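02/02/2021

Quick one tonight, dinner is in the oven and I've got until the timer goes.

So the gripper on the bench arm started slipping again. Same as August. Back then I blamed the cubes, sanded a couple of them, felt very clever, and it went away for a while. It was never the cubes. Should have written it down properly at the time, so this is me writing it down.

What it did: pick up fine, lift fine, then somewhere on the swing across the fingers would relax a hair and the block would turn in the grip. Not drop. Just turn. Then it goes down crooked and everything after that is crooked too. Run log said 11 bad places out of 40 before I switched it off and went to sulk.

First thing I checked, the air of blame aside, was the close force in Plita (that's the control program, for anyone new). Set to what it always is. Put it up a bit. Worse! The fingers flexed and the block squeezed out sideways like soap. Put it back down again.

Then the screws. I know. Screws first, always screws first, I've got it on a sticky note over the bench and still went to the software. With the arm powered down I could wiggle the outer bracket by hand. Not much, but you could feel it click. One turn of the driver and the click was gone. The one at the root of the finger next to it was the same, bit less.

Order I do it in now:

- power off at the wall, not just the stop button
- fingers half open, so nothing is loaded
- every screw backed out one at a time, wiped, tiny dab of the weak threadlock, back in
- snug, then a nudge. These go into soft stuff and I've stripped one before
- leave it overnight. Yes really
- re-zero the open and closed positions, becuase they will have moved

I skipped the overnight the first time and had to do the lot again. Wet threadlock is just a lubricant with ambitions.

The re-zero is the fiddly bit. Plita wants the fingers fully shut on nothing and then fully open, and it stores both. But if any finger is leaning even slightly, fully shut is wrong, and you've just saved the wrong number with great care. So close by hand first and look at it from the side with a torch. If light gets through at the tip and not at the root, stop, go back to the brackets.

Mine saved 711 for closed. The old number was off by 2, which sounds like nothing. I'm noting it here so that next time I can see if it drifts, and which way.

After that, test blocks. Blue cube first as it's the scruffiest one I own, and if the fingers will hold that at a daft angle they will hold anything.
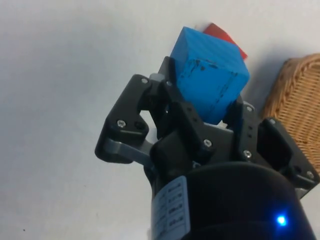
Makstead, in the comments under the August post, said I was treating the symptom and that the linkage pins would be worn as well, so tightening the brackets would buy me a few weeks at most. Also said to stop using threadlock on anything near plastic, which, fair. I do keep it off the plastic with a cocktail stick but I take the point.

I did look at the pins this time. Couldn't feel any play with the fingers off, and there's no dust round them, so they're staying in. If the closed number moves again before summer I'll order a set from Stastel and eat my words. They only sell them in packs so there'll be spares if anybody local wants some.

Other bits while I had it apart —

The cable at the wrist had been rubbing. Moved the tie back a little and gave it more slack on the turn. Need to watch it doesn't catch when the arm folds right in.

Finger faces wiped with a damp cloth, then a dry one. No solvent. I used solvent once and the cloth came away black, and I don't want to think about what that was.

Skinner is next. That's the other arm, the thin one, lives on the shelf mostly. Same style of brackets so I'd bet it has the same problem, only it never gets enough work to show it. Might do both on the same evening from now on and keep one list for the pair. Monthly? Probably monthly. I say that every time.

Somebody asked whether you can do all this with the gripper still on the arm. You can, I do, but park the wrist pointing down first and put a tea towel underneath. Those screws bounce, and the floor in here is the same colour as they are. Lost one for a whole weekend, found it in my slipper.

Still to do: label for the driver bits, new sticky note (bigger), and a longer run with the speed back up to normal, I've kept it slow so far. Will put the results under this post when I've got them.

Timer's going.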